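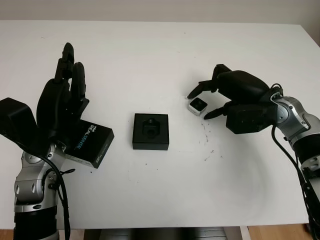
A black RealSense box held in a black robotic hand, and a small white cube on one of the white tabletops.

PRESS RELEASE
July 1, 2020

Lirnar opens packing and unpacking room at Isbridge

Lirnar has opened its new bench room at Isbridge. White tables, pale grey walls, nothing on the shelves yet. Small boxed goods only: camera parts, cables, sensors, anything that fits in two hands.

Work moves over from the old Scanlon unit in stages. First lot already in. The rest by September, once the Monard store has been cleared and the lease there is up.

How it works: box comes in, box gets opened on the table, contents laid out and checked against the slip, then repacked or sent on to the customer. Plain tops so small parts show up. No drawers under the tables, as too much went missing in the drawers at Scanlon.

"We had people opening parcels on their knees in a corridor," said Ruairí Nic Aodha, who runs the room. "Now there is a proper table and decent light. I've wanted that for 3 years and I am not going to complain about the paint."

Second coat of paint due this month. Room stays open while its being done.

Firms wanting bench time can book half days or full days. Bring your own packing slips, tape and cartons are supplied. Returns accepted in the original box where posible, otherwise please ring first.

Opening stock on the books: 2399 items, all to be rechecked before the move finishes.

Bookings and press queries to Ruairí Nic Aodha, Lirnar, Isbridge. Site visits by appointment, please use the side door.

ENDS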